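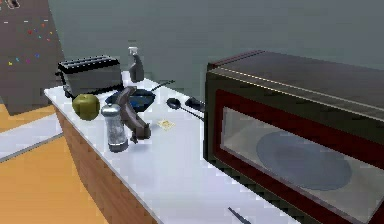
Figure 2. A kitchen task rendered in the Kettle simulator, with the gripper at the frying pan.

4.2 The Kettle package as a tool for evaluation

Kettle is a commercial simulation package for household manipulation, sold by Hultari as a yearly licence. We reviewed it during one term of work in our group, and the present section concerns only its kitchen module. The other modules were installed but we did not test them in a systematic way.

The price for one workstation was 1,899 euros at the time of our order, and 2,225 euros with the extended object library. We took the second option. The basic library has few small objects, and our policies must be tested on counters where things stand close to each other. In the kitchen of Figure 2, for example, the pan, the apple and the shaker share a small part of the counter with the toaster behind them, and the microwave limits the space on the other side. A gripper which approaches the pan in such a layout has to respect its neighbours, and this is the kind of difficulty we wanted to buy.

Installation was done by two of the authors (Dizon and Layug) following the printed manual. The manual is clear on the scene editor but rather short on contact parameters. We wrote to the support service twice and received a useful answer both times, the second one with a corrected table of friction values. This table was not yet included in the release of December, so a new user should ask for it.

Each policy was given 90 seconds of simulated time per attempt. Kettle allows the user to stop an attempt at the first unwanted contact, or to let it continue and only write the contact in the log. We used the second mode in all tests — the first one hides what the arm would have done next.

The rendering is sufficient for our purpose. Shadows and reflections are present, for instance on the top of the microwave, but surfaces such as the wall and the floor remain plain. Compared with Pliron, which we used in our earlier work, Kettle is slower to load a scene and easier to edit. Changing the position of an object takes one line in the scene file, and the change is kept when the library is updated.

We found one serious limitation. Thin utensils lying flat on a surface sometimes sink slightly into it after a collision, and the grasp planner then fails without a message. Attempts affected by this fault were repeated and are marked in the log.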